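Old tower, no display after RAM swap – reseat or give up?
Forum > Hardware > Desktops and repairs
28 replies hidden, showing selected posts

marrowfat
Posted March 28, 2022
I've got an older desktop tower that was used for office work until February. I took it over to use as a file store. It worked fine with the memory it came with. I bought a pair of used sticks for 38 euros from a seller on Rollow and put them in, and now I get fans and lights but no picture on the monitor. No beeps either, but I don't think there is a speaker fitted.

What I have tried so far:
Put the old sticks back. Same result, no display.
Tried one stick at a time in the first slot.
Different monitor cable.
Took out the graphics card and used the port on the board.

I am tempted to put it on the pile and buy something newer, but I would like to know what I did wrong first. The case is a pain to work in, everything is crammed up against the drive cage.

pennyweight
Reply to marrowfat
If the old sticks don't work either then it's probably not the new ones. Something got knocked while you were in there. Check the square power plug near the processor, they come loose when you move the cables out of the way. Then the big one.

Also did you do it with the tower standing up? I used to do that and I never got the memory in straight.

marrowfat
Standing up, yes. On the floor under the desk, with a torch. The plugs look all right but I'll pull them and push them in again tonight.

Lieven Baert
Lay it on its side before you do anything else. With the case upright you are pushing sideways and the board bends away from you. The stick goes in at one end and stops short at the other, and it looks seated when it isn't. You want to press straight down on both ends until the clips close by themselves. If you have to close the clips with your fingers, it isn't in.

Turn it off at the wall, hold the power button for ten seconds, then start.

dovetail70
Agree about laying it flat. Don't agree about the wall switch. I leave mine plugged in with the switch on the back of the power supply off, so the case stays earthed. Been doing it like that for years without killing anything.

Lieven Baert
Plenty of cheap supplies have no switch on the back, and people get it the wrong way round and leave it on. I would still pull the lead. Touch bare metal on the case before you pick up a stick and keep touching it now and then. A wrist strap is better if you have one.

pennyweight
I've never owned a wrist strap. Wooden table, no jumper, hand on the case.

marrowfat
Pulled the lead, laid it on the kitchen table. Both power plugs out and back in. Memory out and back in, one clip definitely wasn't closed before. Still nothing on the screen. The fans now spin up, stop, and spin up again every few seconds. Is that better or worse?

Lieven Baert
Different, at least. Stopping and starting like that often means the board is trying to set up the memory and failing. What is the board, and what exactly did you buy? Read the label on the sticks, not the listing.

marrowfat
The board says Kuruc on the sticker but I can't find a manual anywhere. The sticks are the right type according to the listing, and the notch lines up.

dovetail70
The notch only tells you the generation. It doesn't tell you whether the board will accept that size of stick. Some office boards are very fussy.

But he said the old ones fail too, so we are back where we started. I'd clear the settings. Lead out, take the coin battery out, leave it quarter of an hour, put it back.

quillback
Can I disagree with all of this? It's an old office PC. You have spent 38 on memory and two evenings on it. A used small form factor machine goes for 89 where I am and takes up a third of the space. Mine uses far less power as well, and a file store is on all day.

marrowfat
Fair point, but I have the drives already and the little ones won't take them. I want the bays.

pennyweight
quillback, some of us like fixing things. Also he still doesn't know what he did wrong, and he'll do it again on the next one.

quillback
Fine. Then my advice is to dust the slots. Soft brush, not a hoover.

marrowfat
Battery out for the night, to be on the safe side. Slots brushed. With one old stick in the slot furthest from the processor, it came up! Got into the settings screen, date is wrong, everything else looks normal. With the same stick in the slot nearest the processor it goes back to the stopping and starting.

Lieven Baert
Good. So either that slot has dirt or a bent contact in it, or the processor isn't making proper contact with the socket on that side. Don't rush into taking the processor out. Do the slot first. Contact cleaner on the stick's gold edge, wipe with a lint-free cloth, in and out a few times.

If you do go near the processor, get the room to do it properly. Flat bench, the whole side panel off and the cables held back out of the way. With a tower on its side the socket and the slots face straight up at you, and that is how I'd want it before lifting the metal frame over the processor. 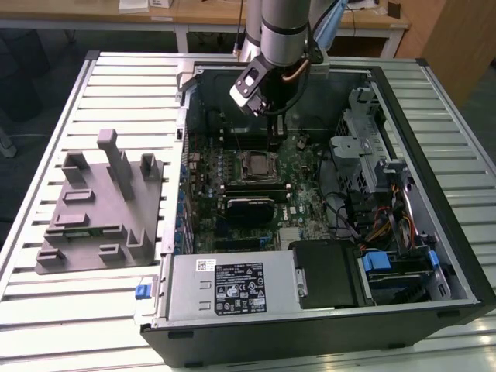
dovetail70 thinks the processor should be left alone altogether. The heatsink paste on a machine that age will be set hard, and if you pull the cooler straight up you can bring the processor out with it, still clamped. I've done it. Bent 51 quid's worth of pins, and that was a cheap one.

Lieven Baert
That depends on the socket. If the pins are on the processor, yes, it can come out with the cooler. Run the machine for a few minutes first so the paste softens, then turn it off, pull the lead and twist the cooler gently before you lift. But I said slot first, and I meant it.

pennyweight
And have paste ready before you start. I once had a machine in bits on the table for three days waiting for a tube to come. The Skilance one is fine, you only need a small blob.

marrowfat
I've done the contacts with cleaner. The bad slot is still bad. The other slots all work, and both of the new sticks work too, as long as I keep out of that one. I ran the memory test overnight at about 70 per cent of the speed printed on the label, as the board won't go higher, and no errors.

dovetail70
Then leave it. Put a bit of tape over the bad slot so you don't forget, close it up and use it.

quillback
I wouldn't trust my files to a board with a dead slot. Keep a second copy somewhere else.

Lieven Baert
I'd say keep a second copy whatever the board is like. marrowfat, when you put the drives in, check the power plugs don't pull on the leads going down beside the cage. They are often a bit short on those cases, and a drive that drops out now and then will drive you mad.

marrowfat
Will do. Two drives in so far, and I had to turn one plug round to make it reach. I'm going to put Bumavlow on it at the weekend and copy things across. The tape is on the slot.

pennyweight
What colour tape?

marrowfat
Yellow.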